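Ganeck Issues Revised Packing Procedure for Small Jewelry and Watches in Household Moves

New sequence covers sorting surface, cord and chain control, single earrings, strap watches and loose strands

TRELOAR, June - Ganeck, the household packing and storage firm, has issued a revised procedure for packing small personal items: rings, bangles, earrings, pendants, wristwatches and short strands of pearls or beads. The procedure replaces the small-items section of the company's Household Packing Guide and applies to all full-service and assisted-pack jobs booked through the Treloar and Mosavgate depots. It takes effect on the first Friday of the month.

The revision follows an internal review of 1734 closed packing jobs. The review looked at how dresser tops, jewelry boxes and drawer contents were handled between first sorting and final carton. Two conditions accounted for most customer queries on small items. The first was tangling, where cords, chains and strands had been packed in a shared pouch. The second was separation of pairs, where one earring was recorded and the other was found later in a different carton. Neither condition normally involves damage, but both add time at the unpacking end and both generate paperwork.

Under the previous guide, small items went directly from drawer to pouch. The revised procedure adds an intermediate step, called the lay-out, in which all items from one location are placed on a soft surface before anything is wrapped. A made bed with a blanket is the preferred surface. A folded towel on a table is acceptable. Bare wood, glass and stone are not, owing to the risk of rolling and of scratches to watch cases.

The open carton is placed at the edge of the same surface, within arm's reach of the packer, and stays there until the lay-out is cleared. Cartons are not to be placed on the floor during this step. The blanket or towel remains down until the contents list has been signed. 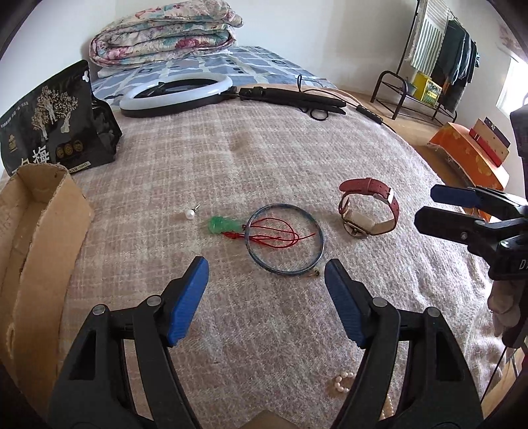 Ganeck Press Office
Household Services Desk, Treloar

A typical lay-out is a mixed one. A thin bangle may lie with a red cord looped through it and a green jade gourd pendant tied to the cord; a pearl stud, a small gold-colored trinket, a watch on a red leather strap and a strand of small pearls may share the same stretch of plaid blanket. Each of these falls under a different section of the procedure, and the order in which they are packed has been fixed for the first time.

Cords and pendants. Corded items are handled first. Where a cord passes through a second item, such as a bangle or ring, the packer asks the customer whether the two belong together. If they do, they are listed as one entry and packed as found. If they do not, the cord is worked free by hand on the soft surface, starting from the loosest loop. Knots that secure a pendant to its cord are never undone. Cords are not to be cut under any circumstances, including at the customer's verbal request; a written instruction is required. Once free, the cord is laid in a flat coil on tissue and the pendant is wrapped separately at the end of it, so that the stone or metal does not rest against the cord under load.

Bangles and rings. Rigid circular items are wrapped singly in tissue and packed flat. Nesting of bangles is permitted only where the customer stores them that way and confirms it on the list.

Earrings. Studs are pushed through a backing card and the card is marked with its entry number. Where a single stud is found, the packer does not card it until the remainder of the lay-out surface, the source drawer and any open container have been checked. A stud that is still single after the check is entered on the list as "one, single" and carded alone. Backs found loose go into a small clear bag fixed to the same card.

Wristwatches. Leather straps are left in their natural curve and are not pressed flat. A roll of tissue is placed inside the curve to support it, and the buckle is wrapped separately to keep it from touching the case or the glass. Rectangular cases need an extra fold of tissue at each corner. Watches are packed on their side, away from rigid items. Crowns are not pulled out, and batteries are not removed.

Pearl and bead strands. Strands are packed last and are lifted with two hands, one at each end. They are placed in a soft cloth pouch and never in plastic, as prolonged storage in a sealed bag can dry the surface of natural pearls. The clasp, where present, is closed before lifting. Strands with visible wear in the thread are noted on the list and shown to the customer before they are moved.

Trinkets and unclassified pieces. Small items with no obvious category are wrapped singly in colored tissue so that they are not thrown out with white packing waste. The entry gives color and approximate size only. Packers are instructed not to record a material or a value unless the customer supplies it. "Gold-colored" is correct on a list; "gold" is not.

Cartons and inner packs

All small-item pouches and cards from one lay-out go into one rigid inner box, which is then placed in the center of the carton with soft goods on every side. Reused household cartons are accepted for the outer layer provided the base is sound. Flaps that are torn or creased must be reinforced with tape across the full width before the carton is closed. A carton with a split along a base seam is rejected.

Food packages, tea pouches and other resealable bags are not to be used as inner packs for jewelry, even when clean and empty. Residual odor transfers easily to leather straps and cord. Where a customer already keeps items in such a bag, the contents are moved to a cloth pouch and the bag is returned.

Contents list

The contents list has been reduced from a carbon form to a single sheet with 21 lines. One sheet covers one lay-out. If a lay-out needs more lines than the sheet provides, the surface is cleared and a second lay-out is started. Entries are written before wrapping begins and checked off as each item enters the inner box. The customer signs at the lower edge of the sheet, and the signed copy travels inside the carton lid. The depot keeps a scan.

Materials

Tissue, backing cards, cloth pouches and rigid inner boxes are supplied to crews as a single kit under the Trandesier product line. The kit is unbleached and acid-free throughout. It will also be sold over the counter at both depots for customers who do their own packing, together with a printed copy of the small-items section. Refill packs of tissue and cards will be available separately. Pouches may be returned for credit if unmarked.

Scope and exclusions

The procedure covers items packed by Ganeck crews in the customer's presence. It does not cover items the customer has sealed beforehand, which continue to be recorded as "packed by owner." Cash, loose unset stones and items held under a separate valuables policy remain excluded from standard household cartons and should be carried by the customer.

Existing bookings will be moved to the revised procedure without change to the quoted price. Customers who prefer the earlier method may request it in writing before the packing date. Storage customers whose goods are already in a depot are not affected, and sealed cartons will not be opened for repacking.

About Ganeck

Ganeck provides household packing, moving and storage services from depots in Treloar and Mosavgate. Its services include full-service packing, assisted packing, short-term storage and the sale of packing materials.

Press and trade inquiries: Ganeck Press Office, Household Services Desk, Treloar. Copies of the revised small-items section are available on request from either depot.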